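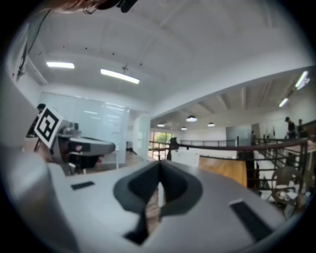 Community > Buildings and Rooms > Lighting and Ceilings

Browse Ask Unsolved Members Log in

Is it worth swapping fluorescent fittings for LED panels, or am I being sold something?

Lukian Chornovol

We have the use of a long room in Emau with a white ceiling, two fluorescent fittings over the left-hand part and frosted glass partitions across the back. The lights show up in the glass. On the right the room goes under a beam and the ceiling drops. The floor is light wood and the walls are pale, so there is plenty of white about already.

The complaint, and it comes from the same two people every time, is that the room is "harsh". They get tired eyes by mid-afternoon. I sit in there as well and I get tired eyes by mid-afternoon, but I get those at home too.

A firm called Prokov came out on Wednesday to quote. Their man was in the room for less time than it takes to drink a tea. He said the fittings were finished, that LED panels would cut the lighting bill by 80 per cent, and that the reflections would "disappear" if we also paid for a film on the glass. He did not switch anything off. He did not ask which way anyone sits. He didn't have a meter with him either, or if he did it stayed in the bag.

I have a few problems with this. I can't see how a brighter panel gives less reflection than a tube. I don't believe the 80 per cent. And the longer of the two fittings hangs at an angle on a rod, which he called "a fault", and which I had always assumed was how somebody wanted it.

So has anyone here had this done and noticed a difference afterwards, meaning a real one and not the sort you notice after paying? Does film on frosted glass do anything? And should I care about the angle?

I would also like to know whether the ceiling has to come into it. He wanted to cut into it for the new panels. I have no idea what it's made of and neither had he, which didn't stop him pricing it.

Antonina Ostapchuk

You are right to be suspicious of the 80. It isn't impossible, but it depends entirely on what you have up there now and how long it's switched on, and he checked neither. Ask him for the wattage of the old fittings and the wattage of the new ones, in writing, side by side. In my case the quote said 80 as well and the saving when I worked it out from the labels was a bit over 50. Still worth having. But I would have liked to be told 50 in the first place.

On a couple of fittings it is small money whichever figure you believe. Lights in one room are not what makes an electricity bill large. Look at the heating.

Reflections: the glass reflects whatever is bright in front of it, and a new light is bright. If it hangs where the old one hung you will see it in the partition just as you do now, only squarer. What helps is moving the light, shading it, or turning the chairs. Turning the chairs is free. Do it for a week before you sign anything, and don't announce why, or your two complainers will tell you it is wonderful on the first morning and dreadful by the second.

Film I am less sure about. There are matt films that soften reflections, and I've seen one that did it quite well on clear glass. Yours is frosted. Putting frosting on frosting sounds to me like something invented by a person with film to sell. Get a sample piece, tape it up where the reflection is strongest and look at it from your usual seat at four in the afternoon. If they won't leave you a sample, there is your reply about the film.

The angled fitting I would not touch until somebody qualified has had a look at how it is fixed. Hanging crooked and hanging at an angle on purpose can look the same from the floor. Do have it checked, though. I'm sceptical of salesmen but I am also sceptical of anything heavy over my head.

As for cutting the ceiling, no. Not before you know what it is and who owns it. If you rent, it probably isn't yours to cut. In an older building it needs to be checked for asbestos before anybody goes near it with a saw, and I'd want to see that on paper too. Panels can be had in surface or hanging versions, and you should ask why those weren't offered.

endden_attic

just get LED, we did ours from McIntyre and its much better, no more buzzing. took 5 hours with the clearing up. dont bother with film

Lukian Chornovol

Thanks both. endden_attic, did yours have glass opposite? And better in what way? Ours don't buzz, so I can't count that as an improvement.

Antonina, I have moved my own chair and said nothing. So far I would call it slightly better, and I'd also say that I want it to be slightly better, so make of that what you like. The complainers haven't moved and haven't stopped.

I asked Prokov for the wattages. The reply was a brochure, 17 pages, mostly photographs of smiling people under ceilings. There's a table near the back that gives the new panels and leaves the old ones as "typical". I have written again to say that I don't own a typical fitting, I own these ones.

endden_attic

no glass in ours. better as in you can see more

Antonina Ostapchuk

If seeing more is the benefit then it won't help with "harsh", will it. Ask about the colour of the light as well, Lukian. Offices often get a cold white by default and a warmer one can be easier to sit under. Some of the quotes I've had didn't mention it at all. I can't promise it will cure anybody's eyes. You could try replacement tubes in a warmer shade first, if your fittings take them, and keep the old ones in a cupboard in case the complaint changes to "gloomy".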